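Notebooks > Plelau > Perception and control > Handover timing

Two-gripper work, soft packs over the open box. April 2025. Notes by Efa Cadwaladr, for Iolo and Thoa.

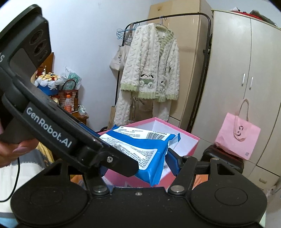 Pose tracking, both grippers

Blue and white pack, right tool's pad on one side, blunt tip of the other tool over the face. The tracker keeps the right tool fine but swaps to the wardrobe edge when the left arm crosses the view. Masked the background above the box rim - swaps down from 80 to 16 over the same set of clips.

Jaw width signal

Width lags pose by 110 ms in the merged log. Thoa's fix in Laur shifts it before resampling, not after. Reran with window 256, contact onset now lines up on most clips. Still wrong on crinkly packs, the width drifts while the film gives.

To do
- Iolo: fit the lag per tool, I used one value for both
- me: retrain the pack segmenter with the barcode side up
- ask Sizwe if the planner wants release as an event or a ramp

2 comments | 0 shares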